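Minutes of an Inquiry into a Tray

Prepared for the Jollstead Museum of Small Buildings by Kurniawati Harahap, Acting Registrar, 30th October.

## 1. The matter referred

The Registrar was directed to determine the proper resting place of item 3929, being the last pieces of the model town of Harkidby. The town was built by one Ngau, a retired surveyor, who left it to the Museum in April with a letter of 311 words and no plan. The letter required that the pieces be kept "in the blue, until they are asked for."

The Registrar took "the blue" to mean the tray. Two white bricks were accordingly placed in it, side by side, toward one corner. 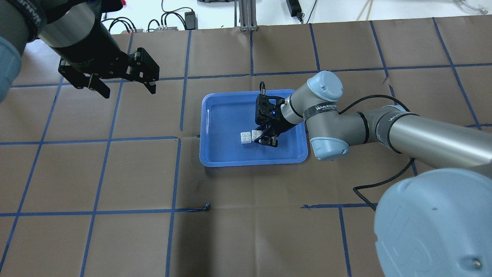 ## 2. The survey

The table had been papered in brown and ruled with blue tape, in keeping with the late surveyor's habit. Each square was understood to stand for a parcel of land. The Heltel branch of the family held that the town hall had stood to the left of the tray. The Jollstead branch held that there had never been a town hall, and that the colour of the tape was wrong in any case.

The Registrar heard both parties until the dinner hour. A trial position was then adopted, without prejudice, and the tray was left clear.

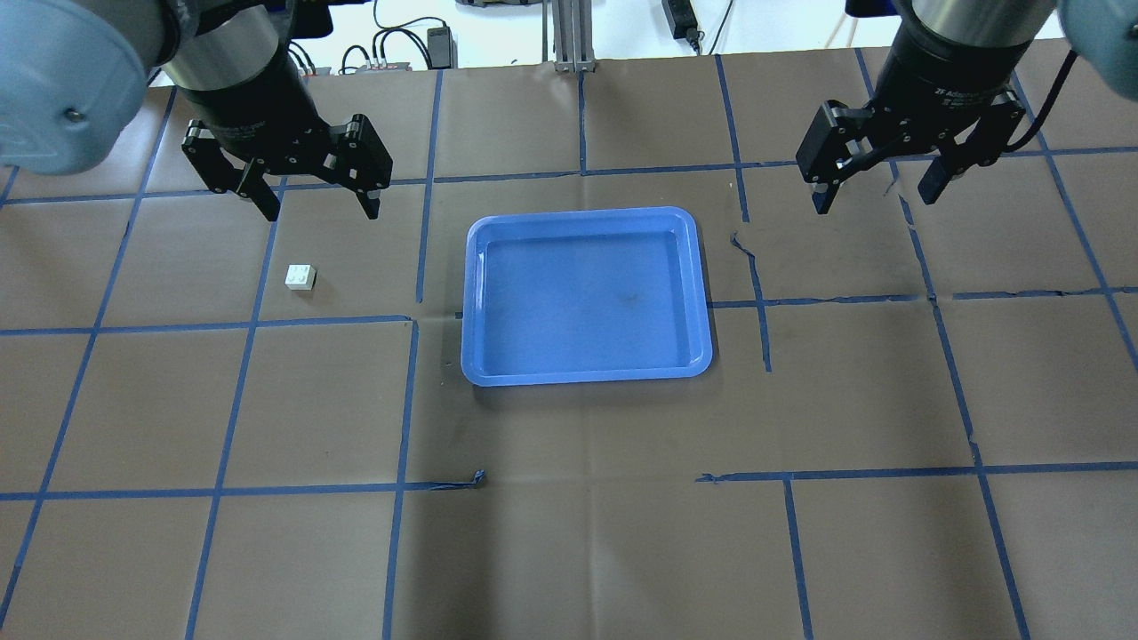

## 3. Finding

It was put to the Registrar that a white block on brown paper is a small thing to quarrel over. She recorded the remark and did not reply to it. Her own grandmother had lived in Harkidby, in a house with a white porch, before the valley was flooded.

She read the letter a second time. On the back, in pencil, was a line which neither family had mentioned: "Near the water, but not in it."

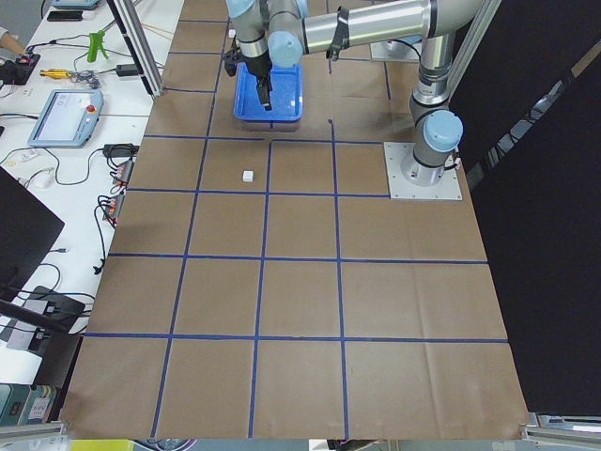 The families were called back into the room at the close of business. The elder of the Heltel cousins looked at the tray for some time and asked whether it was meant to be the reservoir. The Registrar advised that the letter was silent on the point.

No objection was entered. The item was recorded in the register as a dwelling, occupant unknown, and the Registrar signed for it in her grandmother's name.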